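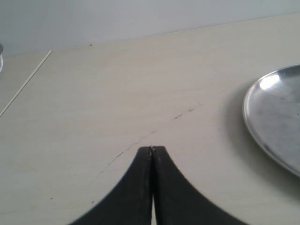 The gripper over the bench, metal plate off to the right.

Open Day at the Purkis Workshop: your questions

I'm Perrine Gaillard and I'll be looking after the arm demos in December, so these are the things people keep emailing me!

What will I see?
Robot arms handling everyday stuff, mostly tools and dishes. It's slow going (a hammer is awkward, with all that weight at one end) but I could watch it for hours.
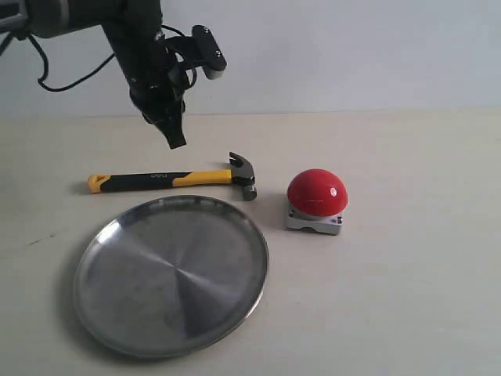
Gaëtan Jacquet runs the morning session and I do the arvo, and you're welcome at both.

Can the kids come?
Yes please! Under-12s need a grown-up with them, and everybody stays behind the yellow tape while the arms are powered.
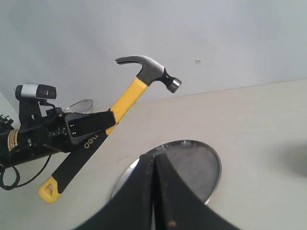 Hammer in the air, held where the yellow meets the black.

Do I need to book?
You do. We've got 200 spots and each demo goes for 50 minutes. Bookings are under your surname at the front counter.

Can I have a go at driving?
After the second session, if you put your name down with Eyerusalem Lemma. Closed shoes, no thongs, sorry. 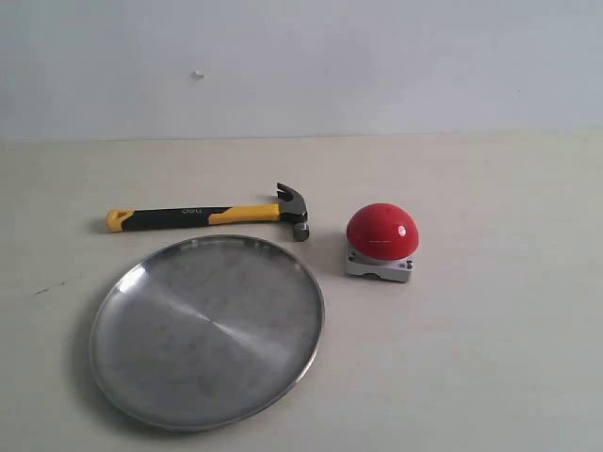
Hammer, plate and red button on the demo table.

Is there parking?
Out the back off the lane, and there's a sausage sizzle next to it from 11.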